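Varkisitz Community Help
Workbench and Storage > Small parts

Holding a CPU and RAM flat on the bench without the parts sliding around

Posted by tamihana57
762 views

I rebuild used desktop PCs at home, a few a month, and I'm looking for a better way to keep the small parts in order while a board is being cleaned. At the moment I put everything on an antistatic mat. The processors slide when I bump the table, and last month one went over the edge and landed on its corner. It still worked, but I don't want to repeat that.

What I would like is one flat plate with a place for the processor, a place for a memory stick, and one or two spare places. I have access to a 3D printer at the library in Orgate. The bed is big enough for a plate 273 mm long. My bench top is ribbed aluminum, so the plate needs to sit flat across the ribs.

Things I'm not sure of:

Should the processor sit in a recess, or on top with something at the corners?
Does the memory go flat or on its edge?
Is ordinary PLA all right to use around these parts?

I don't need it to look good. I need to be able to pick the processor up by its sides without touching the bottom.

Posted by over_and_under
Marked as helpful by tamihana57

I went through four versions of this before I had one I kept, so I can save you some filament.

Use corners for the processor. A full recess looks tidy on the screen, but then there is nowhere to put your fingers. You end up tipping the plate or prying with a fingernail. Raised brackets at the corners stop it from sliding and leave most of each side open. They don't need to match. I would make one of them a taller L shape and run it down one side, so you can push the chip up against it and know it is in the same spot every time. A small tab at the opposite corner is enough to finish the job.

Leave clearance. Measure the chip with calipers and add 0.3 mm in each direction to start. Print only that part of the plate first. It takes a few minutes and tells you if your printer runs tight.

If your processor has contact pads on the bottom, it can rest on a clean flat surface. If it has pins, do not use a flat plate. You need a pocket underneath so the weight is carried by the edge of the chip and the pins hang free. You didn't say which kind you have, and it makes a big difference.

For memory I stand it on its edge in a slot. It takes up much less room and you can grab it by the top. Make the slot a little deeper than you think, or the stick leans. I print two slots next to each other, as most of the machines I get have a pair.

Round the outside corners of the plate. Square ones lifted off the bed on me every time. For the ribs on your bench, make the base 4 mm thick and it will bridge them with no trouble.

On PLA: it is an insulator and can hold a charge. There are ESD-safe filaments, but they cost a lot more. Wear your wrist strap and keep the bench grounded. For anything you plan to store for months, use a proper antistatic bag or tray.

Posted by bench2000

just use the plastic clamshell the cpu came in. they are a dollar or so each online if you threw yours out

Posted by tamihana57

Thanks. Mine are nearly all the kind with pads, so the flat plate should be fine. I have clamshells for storage, but I want them open and in reach on the bench.

I'll print the corner test piece first. Did you put any labels on the plate?

Posted by over_and_under

No labels. The shapes are different enough that I don't mix them up. If you have several of the same slot, a number pressed into the plate next to each one would work. Make it at least 1 mm deep or it fills in.

I attached a picture of a plate with the kind of corners I mean. The memory is on its edge over to the left of the processor.

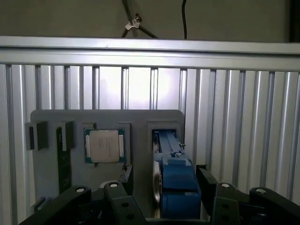
Processor between corner brackets, memory on edge, empty slot at far left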